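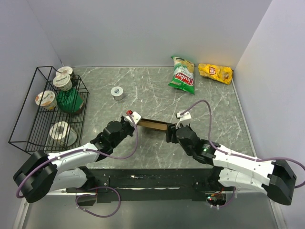

Two arms dropping a shared box: grippers or controller?

Posted by Gridovwood in Arms and Grippers

I have a two-arm table and I'm trying to choose between two sets of fingers before I order more. The test is simple. Both arms pick up a thin rectangular box by its ends, lift it, carry it over the table and put it down. I leave groceries on the table during the runs — yogurt cups, crisp bags and so on — because the cameras have to cope with them later.

Set A is the plain hard fingers that came with the grippers. Set B is the same shape with a soft rubber pad glued on. With A the box slips at one end in a fair number of runs, nearly always the right. With B it hardly ever slips, but the box ends up twisted and sometimes one arm stops with a force error. I've logged 88 lifts so far, split evenly between the two sets.

Both arms run from one controller, and the grip force is set to 75 per cent on each side. Is it worth buying better pads, or am I looking at the wrong part? I would rather not change the controller as well if I can help it.

Polyxeni Chatzigeorgiou

I'd look at the controller settings before spending money on pads. When two arms hold one stiff object, any small error in where each arm thinks it is turns into a push or a pull along the box. Hard fingers let go a little, so you see a slip. Rubber holds on, so the force builds up until something trips. Your two results could well be the same fault.

Try this with set B. Lift the box, stop both arms, and read the force at each wrist. Write it down, move the box a hand's width to one side, stop, and read again. If the readings climb as you move, the arms are out of line with each other and you need to redo the calibration between the two bases. Check the right one first, as that is where you get the slips.

Then let one arm lead and make the other softer along the length of the box. On ours at Grellcombe that got rid of most of the force errors, and we kept the cheap pads.

Also drop the grip force. 75 per cent is a lot for a thin box. If the sides bend in, the fingers lose their flat contact and you get the twist you describe. Start at half that and go up in small steps.

One more thing: 44 lifts per set is a bit few if the difference is small. We did around 1,000 before we trusted ours, though you'd see a big difference much sooner.

Tzavaras

just buy better pads, mine were fine after that. silicone not rubber

Gresside

Agree with the first reply about letting one arm lead. I'd add that you should check the cables. If a cable pulls tight when the wrist turns, it adds a side load that your force reading will pick up, and it won't be the same on both arms. Run the whole path slowly with nothing in the grippers and watch the readings. They should stay close to flat.

On pads, I wouldn't go softer than you have now. Soft pads wear at the tips and the grip changes over a week, so you end up comparing old pads with new ones. Mark the date on each pair when you fit them.

Gridovwood

Thanks. I did the stop-and-read check this afternoon and the force does climb, mostly towards the back of the table. I'll redo the base calibration and run both sets again at the lower grip before ordering anything.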